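Wooden Dish Rack – Frequently Asked Questions

Last updated 9 July 2022

Is the rack for drying or for storing?

For both. Many customers of Riltwood buy it for drying and later keep the everyday dishes on it the whole day. The slats let the air pass under the plates, so please do not cover them with a cloth.

How much can I put on it?

We recommend a set for 4 persons: four plates and four bowls. Stack the plates on one side and the bowls on the other, the biggest bowl at the bottom. If you want to stand a plate upright, put it at the end of the rack.

Do I have to stack the bowls by color?

No, only by size. The color is your own choice.

Where should it stand on the table?

At the far side is the best place, so you have free space in front for laying out the dishes. A potted plant can stand beside it without problem – only turn the leaves away from the plates.

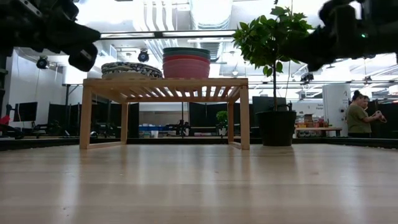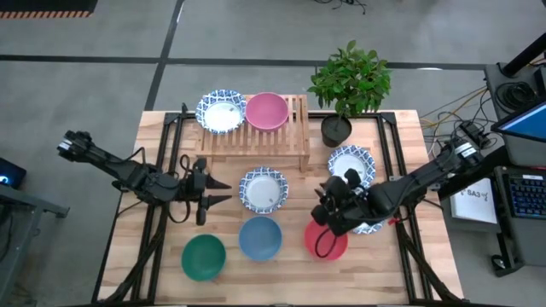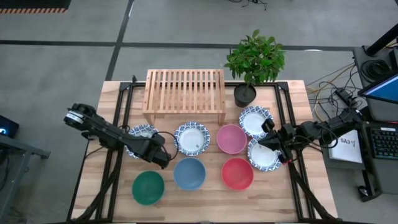
The slatted rack with patterned plates, colored bowls and a potted plant next to it.

Are the plates and bowls included?

No. The plates with patterned rim are from the Ustau series and the plain bowls are from Plelik. Both are sold separately, and the bowls can be ordered one by one.

How do I clean the wood?

Wipe it with a damp cloth and let it dry standing on its legs. Please do not put it in the dishwasher or leave it in the sink. Every 2 months you can rub in a little food-safe oil – less is better than too much, otherwise it stays sticky.

The rack moves a little on my table. What can I do?

First check that the table is flat. If it is, we can send you felt pads free of charge. Write to us with your order number.

Can I get a longer one?

Not at the moment. A rack of 700 mm is planned for November and it will be sold in our shop and at Tomaszewski. We don't take orders for it yet.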